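August, evening

Up before six. Antonina Pasichnyk had already put the kettle on and gone out to the garden, so I had the kitchen to myself for half an hour. Porridge, one peach, the last of the Kuvura coffee. I wrote to Fehr about the invoice and asked again for the corrected total, which should be 1189 and not the figure they sent.

Laundry took most of the morning. The machine downstairs was free at nine and I ran two loads, one light and one dark. I should have done it on return from Tivden, but the bag sat by the door all week and I kept stepping over it. Eleven shirts, more than I thought I owned. Three of them need buttons. I put those on the shelf with the sewing tin -- the tin has no white thread left, so they will wait.

It was 26 degrees by noon. I hung what I could on the line and carried the rest up. Ironed until my back hurt and then stopped. I don't mind ironing sleeves but I have never learned to do a collar well. My aunt used to start at the points and work in, and I do the same and still get a crease.

Lunch was bread and the cold beans. Read 140 pages of the Vernusik book, most of them on the bed with the window open. The middle part is slow. She spends a whole chapter on a ferry timetable.

After that I meant to clear the desk end of the room and only half managed it. Threw out old receipts and a dead pen, wiped the sill, moved the lamp. The clothes are the trouble. There is no good place for anything between the iron and the closet. 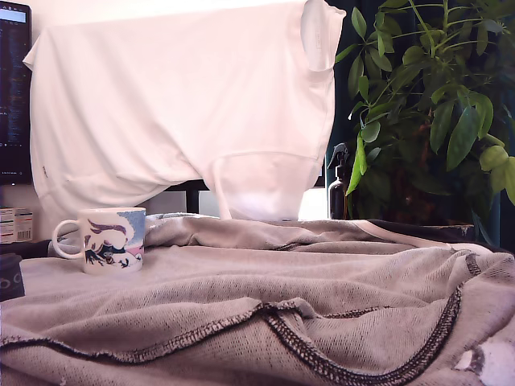

2 min read

The white T-shirt is staying out for tomorrow. The gray stuff still has to be dealt with, and the mug with the purple-and-white hair on it has to come off the top and go back to the kitchen before I knock it over. I have said this to myself twice tonight.

Antonina came by at seven with tomatoes and wanted her big pot back. Gave it to her. We talked on the stairs about the water bill.

To do: white thread, stamps, call Fehr if they don't write by noon. Bed at ten.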